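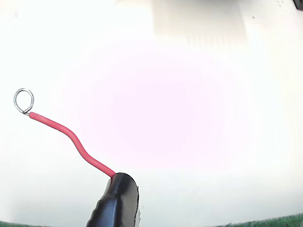

Red lead, bare end twisted round into a closed loop. Small loops like it are most of the job.

BENCH WIRING HANDS WANTED - part time and full time
Farnden Leads & Harness, Aguiar Street shop (rear entrance, off the parking lot)
Posted by Laurinda Mota, bench lead

Need people for the small wire bench. Starting September, sooner if you can. Days and a short evening shift. Paid training. No experience needed for the first level, some experience gets you to the second level faster.

Sorry this is quick, we have a big order in and the old posting was taken down before the new one was ready. If you saw the old one, the hours have changed, read this one.

WHAT THE WORK IS

We make short leads and little harnesses. Teaching kits, battery boxes, bell sets, lamp repair packs, model railroad stuff. Mostly single leads, stranded, light gauge. Cut, strip, twist, form, check, bundle. Some leads get a crimped terminal. A lot of them don't, the customer wants a formed loop that goes under a screw, and those get done at the bench one at a time.

The Tivstead kit alone is 3861 leads for the first shipment. Both ends looped on most of them. Then the Detmont order right behind it, smaller, but fussier about length.

You will be sitting. Bench height is fixed, the stools go up and down. Good lights. Radio is on low, we take turns picking, no headphones on the bench please.

A normal shift:

Pick up your work card and your tray
Check the wire color and gauge on the spool against the card BEFORE cutting anything
Cut to length on the stop
Strip to the mark
Twist the strands, form the loop around the pin, wrap the tail back at the base
Look at it under the magnifier
Pull test one out of every 20 and write it down
Bundle, tag, tray goes to the check table

Then another tray.

WHAT A GOOD LOOP LOOKS LIKE TO US

Putting this in since people ask at the try-out and I end up saying it over and over.

Closed. No gap where the tail comes round.
A little taller than wide is fine. Squashed flat is not.
Tail wrapped back tight at the base, right above where the insulation stops. No whiskers. One stray strand and it goes in the redo bin.
Insulation cut clean all the way around, not torn, not melted, no nicks in the strands underneath.
Not too much bare wire below the loop. The card gives the max.
A soft bend in the lead itself is fine, it comes off a spool, it's going to curl. A kink is not fine. If you can see a corner in it, redo.

You'll go slow the first week. Everybody does. I would much rather get a short tray of good ones than a full tray I have to go back thru.

LEVELS AND HOURS

Level 1, Bench Hand. Cut, strip, single loops, bundling. Training is the first 13 shifts, paid at the full Level 1 rate, not a training rate.

Level 2, Harness Hand. Everything above plus multi-wire harnesses, crimps, lacing, reading a simple wiring drawing. You get moved up when your check table numbers are steady, or you can come in at this level if you've done it somewhere else and the try-out goes well.

Check Table. One opening only. Looking at other people's work all shift and being decent about it. Need some bench time first, here or elsewhere.

Day shift 7:30 am to 3:30 pm. Half hour lunch, two breaks.
Short shift 4:15 pm to 8:15 pm. One break. This one is popular with people who have another job or school so ask early.

We can do three, four or five shifts a week. Less than three doesn't work, we tried it, hands get rusty and the trays get mixed up.

No weekend work right now. If that changes for the Detmont order it'll be voluntary and at the higher rate.

Pay is hourly, not by the piece. We quit doing piece rate a good while back. Rates are on the sheet at the front desk and I will read them to you over the phone if you ask, they're being updated this week and I don't want to put a wrong number on here.

WHO WE'RE LOOKING FOR

Steady hands and patience. You like small stuff. If you do beading, fly tying, sewing, jewelry, model building, nails, clock repair, put that on the form, it counts with me as much as factory work does.

You need to be able to:
See close work, with glasses or the bench magnifier is fine
Tell wire colors apart. We use red, black, green, yellow, blue, and white. If color is a problem for you tell us, there is single-color work and we will try to set you up with it
Use strippers and small pliers for a few hours with breaks. Left-handed tools are here, ask
Read a work card in English. The spoken side can be English, Portuguese or Spanish, there's somebody on each shift
Show up when you said

Age 18 and up for the day shift. 16 and 17 can apply for the short shift with the school form signed.

You do NOT need:
A resume
Your own tools
Soldering. We send soldered work out
A diploma

Lifting is light. Trays, and now and then a spool, heavier spools go on the cart.

Closed shoes, sleeves that don't hang. Hair tied back near the cutter. Safety glasses are on whenever anybody's trimming, yours or your neighbor's, the little ends fly. We give you the glasses.

THE TRY-OUT

Takes less than an hour. You sit at the bench, I show you a loop, you watch me do a few, then you do a card's worth. Nobody stands over you. After that we look at them together under the magnifier and I'll tell you what I see. Some people decide right there that it isn't for them and thats fine.

We pay for the try-out. Cash envelope, you sign for it.

Bring reading glasses if you use them, and a photo ID. Don't put on hand lotion right before, it gets on the strands and they won't hold a twist.

Try-outs are mornings from 9:00 and again at 4:30 pm. Call first so I can have a place set.

ALSO NEEDED, SHORT TERM

Kit packers for Tivstead. Two to three weeks. Leads into bags, bags into boxes, count sheet in each box. Standing work, mats on the floor. 1314 boxes and they all go out on the same truck so there's no stretching it. Same hourly as Level 1. Good for students or if you want to see the place before trying the bench. Packers who want to stay on afterward get the first try-out slots.

If you packed for us last time you don't need to fill out the form again, just call and say so.

GETTING HERE

Farnden is the long brick building past the tire place. Front door is offices only, come around to the rear. Bus stops at the corner of Aguiar, then it's a short walk, no sidewalk on our side so cross over. Parking is free, don't use the loading spots, you will get blocked in by a truck and we can't always find the driver.

Break room has a fridge, microwave, coffee. Label your food. Ramp at the rear door, restroom on the same floor as the bench, and two of the bench spots are set for wheelchairs. If you need something different set up tell me beforehand and I'll have it ready.

HOW TO APPLY

Come by the rear door and fill out the one page form, or call the shop and ask for the small wire bench. Leave your name, your number, which shift, and which job (bench, check table or packing). Speak slow on the machine please, I lost two people's numbers last month that way and felt bad about it.

I call back after 3:30 when the day shift clears out. If you don't hear from me in a few days call again, it's not a no, I'm on the bench too.

Friends can apply together and we'll try to put you on the same shift. Same bench, depends how much you talk.

Bench spots stay open until they're filled. Packing closes when we have enough names, probably early September.

Laurinda Mota
Small wire bench, Farnden

PS somebody asked if they can do the loops at home. No, sorry. The pull tester and the stops are here and the trays can't leave the building.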